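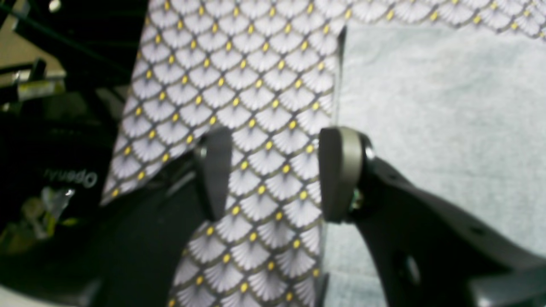

4.2 Does a printed pattern make folding easier?

It is often claimed in home economics teaching that a regular print helps people fold cloth square, because the rows act as a ruler. Carvalho and Moura repeat the claim in their Erkwood handbook and give no measurements for it. We doubted it from the start, and our results from Huvosside give us little reason to change our minds.

The cloth used in this part of the study carries a repeating fan print, with a small yellow dot where the fans meet (Figure 3). Laid flat, it does look like something one could line up by eye. The trouble starts as soon as the cloth is lifted. A piece held at one point hangs in a narrow fall, the rows tilt, and the edge a folder needs to find may be nowhere near the hand.

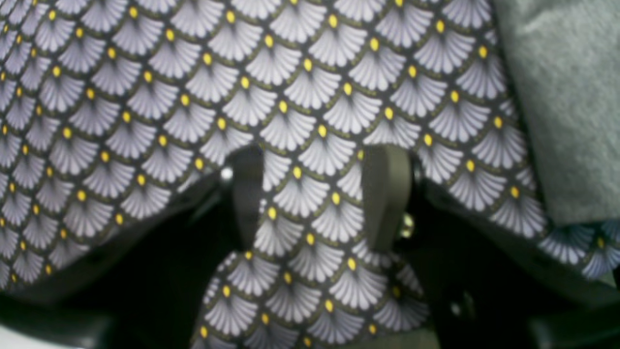 Figure 3. The fan-print cloth, gathered into a raised fold, with the rows bending where the fabric does.

We collected 663 folds in all, of which 262 were made with the fan print and the rest with plain cloth of the same size and weight. A fold was scored as square if its corners met within 2 cm. On that measure the two cloths could not be told apart. Folders said they preferred the print, and several were sure they had done better with it, but their scores did not bear this out.

Yap and Rotich report a clear gain for printed cloth in the Padilla trials. We are not convinced. Their printed pieces were also heavier, and a heavy cloth stays where it is put. They had only 47 folds in the printed group, and the person scoring them could see which cloth was which. Ours could too, which is a weakness we share.

One smaller point may be worth following up. Tomić suggests that a print helps most in finding a twist, and our notes from June mention this more than once. We did not score twists separately, so we can say nothing firm about it. The Hitulholm cloths, with their wide stripes, would be a fairer test than the fans.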